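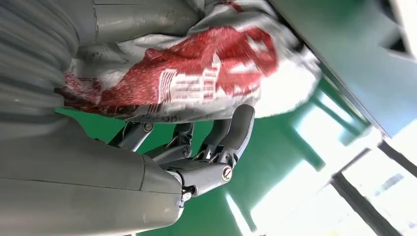
Slide 1. Wrist camera, jointed hand on a crumpled white bag with red print.

Speaker notes — "Two hands, one wrist camera"
Upendo Lyimo, Neltow
11/28/20

Search talks and notes
Go

Thank the organizers. Say my name slowly. Leave the first slide up while people find their seats.

Opening. We wanted to choose between two hands for soft packages. The first is the Makokha, with jointed fingers and a thumb. The second is the Pukix, a simple gripper with two flat jaws. Both were mounted on the same arm and both used the same controller from Wedance, so the comparison is fair, I hope. Say "I hope" and smile.

Point to the fingertips on the slide. The fingers are curled under the bag and the thumb presses on its lower edge. This is the grasp I want to speak about. A bag has no good side to hold. The plastic folds, and the finger must follow the fold.

Point also to the print on the bag. It is too blurred to read. For us this was a serious matter, as we had planned to read labels with the wrist camera during the motion. Now the arm must stop for 240 milliseconds before we take the label picture. I do not like this number but I can live with it.

Results, keep it short. We did 420 grasps with each hand. The Makokha dropped the bag 13 times, the Pukix 19 times. Please do not say that one is the winner — the difference is small and the Pukix costs much less. What interests me more is how they fail. The Pukix pinches one fold and the bag slides down from it. The Makokha usually loses the thumb contact first, so we have a little time to react.

Drink water here.

Camera part. We compared fixed exposure and automatic exposure. Near a window the automatic mode has a hard job. 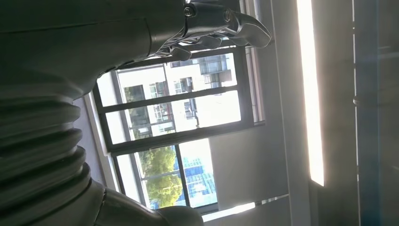

When the arm turns, the camera turns with it, and one view can hold a sunny building outside, a gray wall and a bright lamp together. With fixed exposure we lost either the hand or the window. With automatic exposure we kept more of both, but the brightness jumped between pictures and the contact detector did not like it. My advice is to fix the exposure for the fingers and let the window be white.

If somebody asks about the bellows on the arm: yes, the camera sees it in some poses. We mask this area in software. The mask must be made again when the camera is moved, even by a little. We learned this in January and lost two days.

If somebody asks about force sensors: not in this comparison. Offer to talk at the coffee break.

Last slide is the table with the drops. Leave it up during questions.

3 comments
Share 8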